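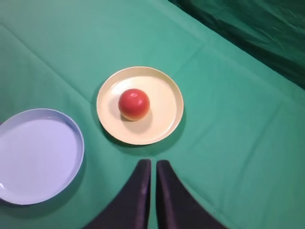 I get the same handful of emails every week about *Dileta at Home*, so I finally sat down and wrote out the answers. If yours isn't covered, my address is at the bottom of the sidebar and I do read everything (eventually!).

## Do you work for the show?

Nope. I'm a fan who started typing up recipes because Cecilia Bawa talks fast and I kept missing how much cumin went in. I have no way to pass along messages, get you into a taping, or settle a bet with your sister.

## Who is Cecilia Bawa, anyway?

She cooked at a hotel in Wendton for years, then got her own half hour of television after filling in on a local morning program. The way she tells it, she made an onion tart, burned one side of it, served the other side, and had a phone call by Friday. She was a bookkeeper before any of the cooking, and you can hear it when she gets going on the price of butter.

## How many episodes are there?

The count on my episode page is 70, plus 2 holiday specials. The specials are the ones people can never find, because they ran in a different time slot and never got reruns with the rest. I have recaps of both, and the second one has the saffron buns everybody writes to me about.

## Can I swap the Hämäläinen rye for something else?

Yes. Hämäläinen is the bakery she buys from, and if you don't live near one of their shops, any dense dark rye will do. I've used the sliced kind in the plastic wrapper and the open sandwiches came out great. Toast it a little longer than she does. Regular deli rye gets soggy under the herring, so I'd skip that one. 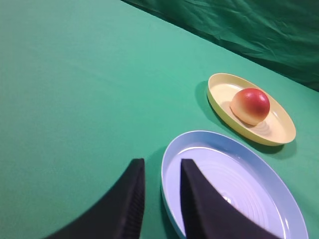 *A pale yellow plate on green cloth.*

## Are your recipes exactly what she makes on screen?

As close as I can get. She measures flour and sugar, and then everything else is "a bit" or "until it looks happy," so I make each dish at home a few times and write down what I used. Anything I changed is marked with a star. The lentil soup has four stars and I stand by every one of them.

## Why did my lemon custard curdle?

Oh, I've been there. Your heat was probably too high, or you walked away to look at your phone. Keep it on low and keep stirring, and pull it off the burner when it coats the spoon, even if it looks thin — it thickens plenty in the fridge. If you catch the lumps early, push it through a strainer and carry on.

## Is the Imbridge episode the one with the fish pie?

It is! She took the crew to Imbridge in October and cooked in a church hall with one working burner, and I think it's the best half hour she's done. The pie uses smoked haddock, which my grocery store doesn't carry, so I go with smoked trout and cut the salt way down.

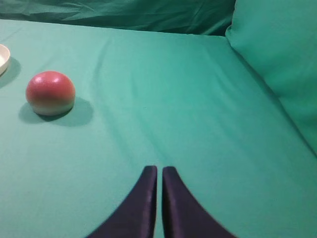 *Red and white ball, green cloth.*

## How big is the newsletter?

Nearly 3000 people now, which floors me, because for the first year it was me, my aunt, and a few of her coworkers. It goes out whenever I've got a recipe tested. Some months that's twice and some months you'll hear nothing from me.

## Can I repost your recaps?

A paragraph or so with a link back is fine. Please don't copy the whole thing. I also can't say yes or no about clips or stills from the show, so ask the station about those.

## Do you take requests?

I do, and I keep a list. Up next are the potato dumplings, then the plum cake, then that green sauce she puts on everything. I'm not doing the jellied eel. I watched that one through my fingers and I'm not buying an eel.

## When was this page last updated?

21 March 2018. I added the custard answer and fixed the link to the soup.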